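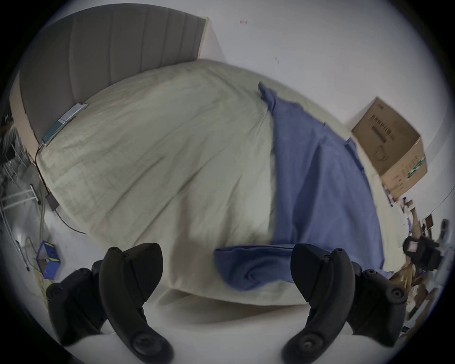
A bed with a channel-stitched gray headboard, a sage-green cover and a blue cloth spread over it.

Channel headboard

A channel headboard is a padded headboard whose surface is divided by straight lines of stitching into long, parallel panels, called channels. It is one of the simplest forms of upholstered headboard and one of the most striking: plain cloth and a few seams give a whole wall rhythm and shadow. It is also known as a fluted or striped headboard.

Construction

A flat backing board is covered with foam, a softer layer of batting and an outer fabric. The channels can be made in 2 ways. In the sewn method, the seams are stitched through the fabric and batting before the cover is stretched over the board. In the built-up method, every channel is a separate padded strip, wrapped and fixed beside its neighbor. Built-up channels are deeper and wonderfully plump — the favorite of many home upholsterers — but they use a good deal more fabric.

Channels may run up and down or from side to side. Upright channels make a low ceiling feel taller, while level ones make a narrow bed look wider. Gray is a popular color and sits happily beside soft greens and blues.

History

Padded channels were used on chairs and sofas long before they became common on beds. In the town of Beltonden, upholsterer Gleice Leite began fitting them to headboards in 1982, working from leftover sofa covers. Her first pattern, the Plisby, had 51 narrow channels and took days to sew. A later version with wider panels was far quicker to make, and her workshop had sold 3,000 of them by the time it closed. Ehsan Rajput, who trained there, went on to make the Ulholm, which pairs a padded headboard with a light wooden frame.

Care

Dust settles in the seams, so channels are best cleaned along their length with a soft brush attachment. Spills should be blotted, never rubbed. Loose covers, where fitted, are closed at the back with a zipper or hook-and-loop tape.

See also: Bed frame, Duvet, Quilting, Tufting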